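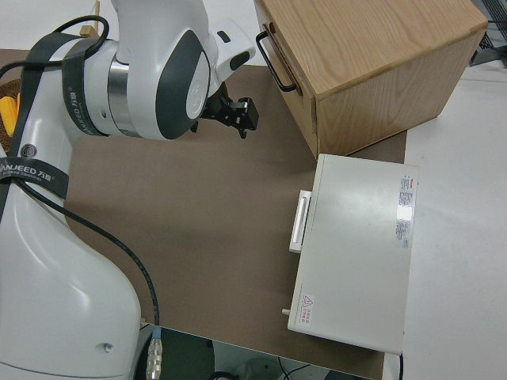

The pale wood drawer box, with the flat white one below it.

I have a bad history with small storage. Every November I decide the kitchen is a mess because I don't own the right box, I buy the box, and by spring the box is full of rubber bands and takeout soy sauce. So take what follows from someone who wanted to be talked out of all of it.

The wooden cabinet is a Bouchard, from their tabletop line. It's a plain pale box with a drawer and a black U-shaped metal handle. I'll give them the grain, which is nice to look at and hasn't been buried under some orange varnish. The handle I'm less sure about. It feels like it came off a bigger piece of furniture, and mounted upright like that it makes me want to swing the front open like a door. I did exactly that the first two times. The third time I remembered it was a drawer and felt stupid anyway.

What goes in it? The Bouchard leaflet says "everyday essentials," a phrase I distrust. My everyday essentials are a can opener, a peeler and the one good knife, and they already have a drawer, in the kitchen, with the other drawers. I put tea bags in this one for a week. Then I forgot they were there and bought more tea.

The flat white box with the stubby handle on its side is another matter. It carries a warning sticker with a red triangle, and as a rule I don't want anything with a warning triangle living next to my breakfast. Flat things are a menace on a table in any case. You put mail on them. I moved it to the shelf under the window on Thursday and the table got better at once.

Now the stuff that people leave out on purpose.
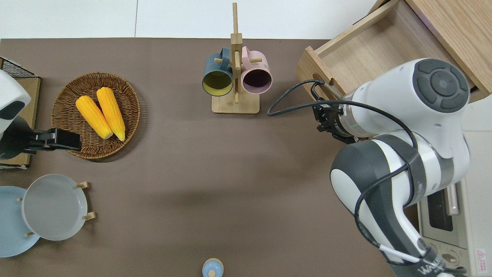
Corn in the basket, mugs on the rack.

The basket is by Skeria and it's wicker, round, brown, with a good fat rim. I was ready to dislike it. Baskets on tables usually end up as a place where one lemon goes to die. But corn looks great in it, I have to admit, and the rim is thick enough to grab when you need to shove the whole thing aside for dinner. My complaint is cleaning. All those rows of weaving are going to hold on to every crumb and thread of corn silk, and I don't believe anyone who says they "just shake it out." I shook mine out. I'm still picking at it with a toothpick.

Then the mug rack, from Pikex. Light wood, square base, pegs, a thin dowel up top. It takes up the space of one mug in order to hold mugs above it, and I suppose that's the math that sells these things. I have two hanging on mine, one dark teal and one pink. The teal one is a sort of olive inside, which I like more than I expected to, though it does make weak coffee look like pond water.

Do I need a rack for two mugs? I own 7, and the other ones are in the cupboard where they've always been, perfectly content. I keep reaching for the cupboard.

I also looked at a plate stand from Punport and did not buy it. Plates stack. It's the best thing about them.

The basket stays for now, at least while there's corn. The rack is on probation. If you want the Bouchard box, it's got tea in it.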